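What happened when we dropped the worst demos

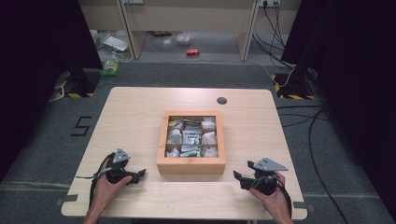
For most of the summer I have been testing whether you can throw away a large share of your training demonstrations and end up with a better policy. The short answer is yes, up to a point, and the point comes sooner than I expected. The task family is compartment picking: take a small packet out of a divided box, put it somewhere else, or put it back where it belongs. The wooden box in the middle of the table is the one we used for the Girndale set, with the wrapped packets sitting in its grid, and the demonstrator works with a hand-held gripper on either side of it. Two hands, two grippers, no arm in the loop during collection. The arms only come in at evaluation time.

The starting set was 2,112 demonstrations. We trained a baseline on all of it, using the same diffusion-style policy we have been running since February, and then trained again on subsets. Nothing else changed between runs. Same image resolution, same action horizon, same number of gradient steps. I held the gradient steps fixed and let the epochs vary, so the smaller sets were seen more times. Some people prefer it the other way, and I can see the argument, but I wanted the training cost to be equal.

How the filter works

Each demonstration gets a score with two parts. The first is a smoothness term on the gripper trajectories, computed separately for left and right and then taken as the worse of the two. The second is what I have been calling dithering, the amount of time the gripper tip spends within a few centimetres of a packet without the jaw closing. A demonstrator who knows which packet they want goes in and gets it. One who is having trouble with the compartment wall hovers, backs off, tries another angle and hovers again.

Both terms are normalised within the dataset and added. I tried learning the weighting and it made no difference worth the trouble, so it's a plain sum.

The tracking comes from Serkanico, our in-house pose pipeline, and it has one habit you need to deal with first. When a gripper passes close to the other one, the estimate can jump for a few frames. A jump looks like terrible smoothness. If you filter without repairing those, you end up discarding demonstrations because the tracker had a bad moment, and you discard the two-handed ones most of all, the very ones you can least afford to lose. I wasted a week on this. The fix was a median filter and a limit on plausible speed, applied before scoring.

Results

Cutting to 1,537 demonstrations gave the best policy of the lot. Over 400 evaluation trials per policy it beat the full set on every layout, and the gap was widest on the centre compartment, where the gripper has walls on all four sides and the neighbouring packets crowd the approach. The baseline had a tendency to hover above that compartment in much the same way the slower demonstrators did. The filtered policy still hovers now and then, but it commits sooner.

Below that size things got worse quickly. The policies trained on the smallest subsets moved beautifully and missed. Watching them is odd, a smooth confident reach that closes on the rim of the box. When I went back and looked at what had been removed, the reason was fairly plain. Recoveries score badly. A demonstrator who fumbles a packet, regrips and finishes the job looks messy under both terms, and once you filter hard enough those demonstrations are all gone. The policy never sees what to do after a bad grasp.

I ran a control with random subsets of the same sizes. Random removal hurt a little at 1,537 and more as the sets shrank, so the gain at the top end comes from which demonstrations were dropped.

We also tried it on Cemesell, a drawer and tray dataset that we capped at 2,000 demonstrations. The improvement there was smaller. Cemesell was collected by people who had already done a lot of hours with the hand-held grippers, and the spread of scores is narrow, so there was less to gain by cutting the tail. I would expect the method to be most useful on sets with mixed experience and close to useless on very clean ones.

What I would do differently

Keep the recoveries. The obvious next step is to detect a failed grasp followed by a successful one and exempt that demonstration from the dithering term. Jaw width gives you most of the signal: it closes, it reads fully shut, it opens again. A first version of this is in the Yu branch of our training code, and it runs, but I have not evaluated it enough to put a result here.

I would also randomise the box position more. Ours was placed near the centre of the table for the bulk of collection, and although we shifted and rotated it between blocks, the far corners of the tabletop are thin in the data. All of the policies are weaker there, filtered or not. Filtering can't help with something that was never collected.

The third thing is small. Packet wrapping matters more than I had allowed for. The shiny ones change appearance a lot with the wrist angle, and the failures on those were spread evenly across every policy we trained. I'd like to run a set with matte packets only, to see how much of the remaining error is grasping and how much is vision.

A few people have asked for the scoring code. It's short, and I'm happy to post it once I have pulled out the parts that depend on our file layout. The normalisation is per dataset, so if you merge two sets, score them separately first and then combine. I did it the wrong way around the first time and the filter removed nearly all of one set.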